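Play kitchens, page four: the Cerkska table

I have been putting toy kitchens on this site long enough to distrust the word "set". A set, to my mind, is a group of things somebody meant to go together. What you mostly get for your money is a heap in a box with a cheerful lid. Lucía Robles disagrees with me about this and has asked me to say so, so I have.

This page is for the Cerkska table and what was on it. The claim I was given is that a child can lay out a whole lunch from it. I am not convinced. A banana, an orange slice and a bottle of ketchup don't make any lunch I would sit down to, and I was brought up on school dinners. The fruit is decent, I'll grant that. The banana has its peel open, so there is no peeling to be done, and peeling is the only thing I remember enjoying about toy bananas.

The colander is the piece people write in about. It is green, oval and bigger than it needs to be, and Ignacio Herrero thinks it is the best thing on the table. I think it has holes in it and that is as far as my praise goes. Nobody has yet shown me what a three-year-old is supposed to drain.

Pictures are from Jul 5, 2022. Click for the larger versions, if the larger versions are working. 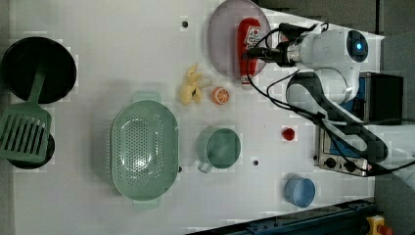

Ketchup on its side over the round plate, with the frying pan and green slotted spatula at the left. The mug and the colander do match, near enough.
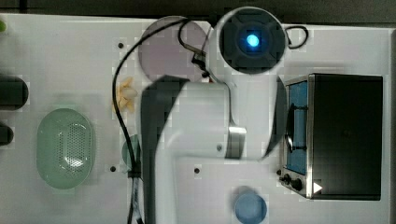 Colander again, and the purple plate at the top of the table. I'd have called it lilac.

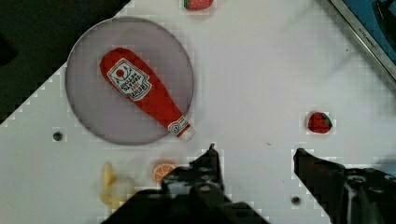 Ketchup, plate and fruit, closer in. Two strawberries.

A few notes, as I always get asked.

The ketchup bottle is plush. I don't see the sense in that. A bottle ought to stand up on a table and I have my doubts about a soft one, though Trinidad Alcaraz tells me her grandchildren sleep with theirs. The label is more carefully done than I expected, with a little tomato printed on it.

The plate is see-through, with a tint. Pretty enough, but every plate I've owned in that style picked up scratches within 2 weeks, and I would want to see this one in November before saying anything kind about it.

The frying pan is plain black and looks the part. I have less to complain about there than anywhere else - a pan is hard to get wrong, although Letlow managed it (see page two).

Ibarra and Grodberg both sell play food by the piece, and that is still what I'd tell most people to do. Buy the fruit, skip the rest, use a real colander from the cupboard. Fulgencio Escobar has 12 pieces bought that way and not a matching pair among them, and his lot get played with.

Next page: the Grodberg tea things, when I have sorted out which lids belong to which pots.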